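## Getting a water ring off a wood-effect table

Somebody always skips the coaster. In our house in Trestlow it's usually me.

1. Wipe the table with warm water and a drop of washing-up liquid, then dry it.
2. Mix bicarbonate of soda and water into a paste. You want toothpaste, not soup.
3. Dab it on the ring and leave it for 5 minutes. Go and do something useful, or don't.

Pale wood grain, the sort that hides crumbs and shows tea: 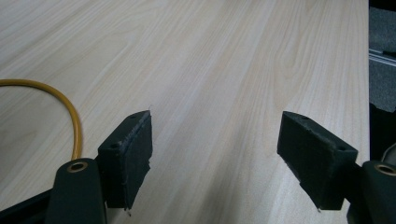
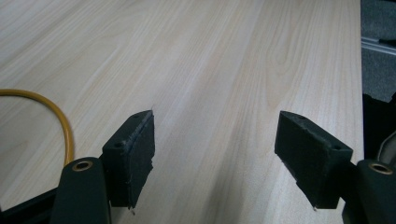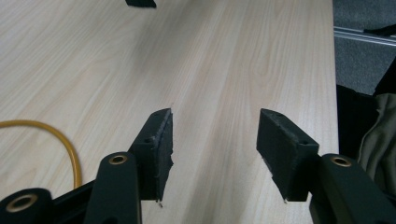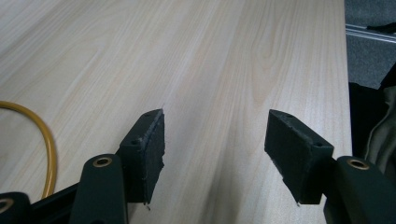

4. Rub gently along the grain with a soft cloth — scouring pads are for people who enjoy buying tables.
5. Rinse, dry, and look at it from a low angle in the morning.

If the ring is still there, repeat once. After that, I recommend a fruit bowl.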